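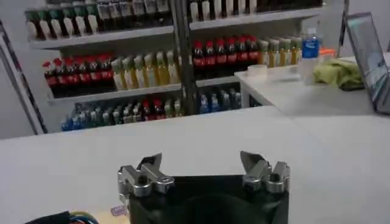

Drinks shelves and the two white tables, Wimham room

DRINKS CORNER IS STOCKED

Quick one before the printer deadline. The shelving in the Wimham room is full again, 155 bottles came up from Bresach in May and Debashish Sivakumar got them all out of the boxes before lunch. Thank you Debashish!! Still to come – 4 cases of sparkling water, on back order from Navaratnam.

Please keep like with like when you top up. Labels facing out, older dates to the front. Cola next to the tea as before, it's easier to see whats running low that way.
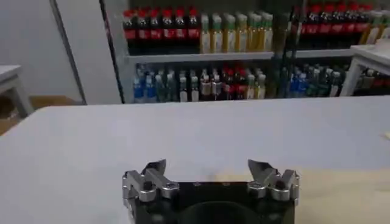 Photo: Fletgate Newsletter

Cola is going fastest, no surprise. If you take the last of anything write it on the sheet by the door. Limit is 2 bottles each per shift, same as last year.

Tables – the big white one is for sorting deliveries, so clear it when you're done. Laptops and your own water bottle go on the back table. Cloths too, but hang them up after please, not in a heap.

Empties go downstairs, caps on. Pickup is around 2 on delivery days and they wont wait.

Next order closes Monday, June 7, 2021. Requests for other flavors to Debashish by then, email is best, he's away from his desk most mornings.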